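Speaker notes: Teaching by hand, in ordinary homes
Tokus workshop, Wednesday, September 12, 2018

Slide 1. Say who we are and what the talk covers. Two ways to show a robot a task: drive the arm from a distance, or hold the gripper yourself and do the job. Most of the talk is on the second.

Slide 2. Remote control. We started here with the Prenon arm. Good joint data, slow going. New operators needed around 19 sessions before their motions looked smooth. Don't spend more than a minute on this.

Slide 3. Hand-held tool. Same jaws as the arm, same blue pads, a person's hand behind them. Leave the picture up while you talk.
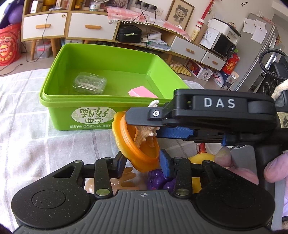

Majimbun Project
Data collection lead

Slide 4. Point out the grip. The orange flower-shaped piece is on its edge, with the jaws closed on it. Ask the room how they would write that grasp as a rule. Wait for answers. Then mention the checkered sheet: soft surfaces stay in the set.

Slide 5. Numbers. 200 demonstrations of toy tidying in July, 57 thrown out. Main reason was moving the wrist too fast for tracking. Second was fingers in front of the lens.

Slide 6. Advice for people collecting. Close the jaws slowly. Pause before letting go. Use both hands if the tool feels heavy. Rest after four runs.

Slide 7. Open problems: force is not recorded, and the arm can't reach every pose a person can. Premia release goes here if someone asks. Take questions.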